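Four Books, One Summer

Monday, August 12, 2019

I finished it! Last night, at some silly hour, I got to the final page of the final book of the Pevthorpe quartet, and I've been walking into doorframes all day. 2774 pages, four books, and I want to tell everybody I meet about it, so you're getting it first.

If you haven't come across them, the Pevthorpe books are by Themba Ngubane and they follow one family, the Modises, through a small harbor town over the better part of a century. That's the plot. If you asked me what happens in the second one I would say "they argue about a boat" and I would be telling you the truth, and it is also the best book I've read in years.

I started the first one back in December and gave up after 100 pages. I remember thinking, who are all these people? There's a wedding in the opening chapter and every guest gets a name and an opinion on the soup. I put it on the shelf and went and read three thrillers instead (all fine, all gone from my head now). Then in June my sister asked for it back, and I felt guilty and opened it again on the bus, and something had shifted. I knew these people. I remembered Aunt Lindi and her opinion on the soup! I rode two stops past mine.

So I think that's my first bit of advice for anyone looking at a really long novel and feeling tired already. Let the first hundred pages wash over you. You don't have to hold on to all of it. The important people come back, again and again, and by the third time you meet them you'll know them by the way they come in a door.

My second bit of advice is to get comfortable. Long books are heavy and they're hard on the wrists, and I've tried the couch, the porch steps, the kitchen table, and the floor. The bed won by a mile. Lie on your side, book propped against a pillow, something soft on with long sleeves, even in summer if you keep the air conditioning as cold as I do.

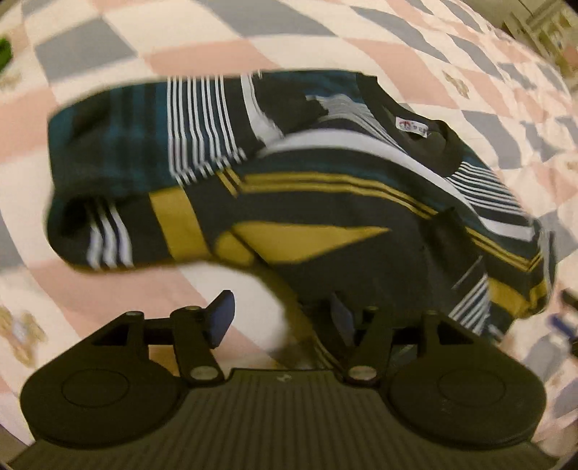

The stripy pullover: black, teal, white, and a bit of mustard.

Now, the boat. The boat is called the Grutness and it belongs to the grandfather, then to nobody much, then to two brothers who aren't speaking. All of book two is about whether to sell it. I kept waiting for a storm or a shipwreck, because that's what boats are for in books, and Ngubane just will not do it. They paint it. They fall out over the paint. One brother goes down in the dark and paints over the other one's half, and the whole town has to pretend they haven't noticed. I laughed so hard I had to put it down, and then forty pages later the same patch of paint made me cry on a Tuesday lunch break with a sandwich in my hand.

You can't do that in a short book. I love short books too, don't get me wrong, but that patch of paint needed all those pages behind it. It's a slow kind of pleasure and I'd forgotten how much I like it. I used to read this way when I was eleven or twelve, whole weekends at my grandmother's with a library book the size of a brick, coming out for meals and going straight back in. She'd call up the stairs to ask if I was still alive. I'd say "one more chapter," and she'd let me have three.

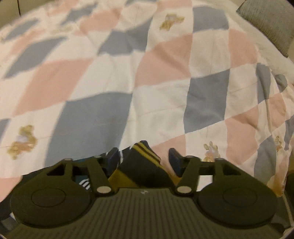 Diamonds in pink and blue-gray, and little teddy bears.

Book three is the hard one. I'll be straight with you about that. The family moves inland to Hatside, and for a long stretch nobody is happy and the chapters get longer and longer. There's a whole section told through letters about a drainage dispute. A friend who had read them all told me to skim it and I'm so glad I didn't, because the last letter is from somebody you thought had left the story for good, and I yelped out loud. If you get stuck, try reading it in the mornings. I was doing it late at night and nodding off mid-letter, and once I switched to twenty minutes with coffee it flew by.

I also kept a family tree on the back of an envelope. Then on a second envelope. There's one printed in the front of the books, but it goes right up to the end and gives away two marriages and a death, so I taped that page shut after the first glance. 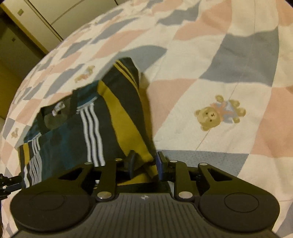
The fourth book goes back to the harbor, and I'm not going to say much because I want you to have it fresh. I'll only say that the wedding comes around again, the soup comes around again, and Aunt Lindi, who by then is very old indeed, finally gets the bowl she wanted. I know how that sounds. Read all four and then come and tell me you weren't a mess.

What I don't know is what to do with myself now. I picked up a perfectly nice new novel this morning, and it had six characters and a murder by page ten, and I thought, slow down, I don't even know what any of you like to eat. So I'm taking suggestions! I want something long, with a family or a town in it, and I don't mind if very little happens. Please don't say the one about the whale, I've tried the whale twice.

My sister has her book one back, by the way. She's on page 60 and says she doesn't know who anybody is.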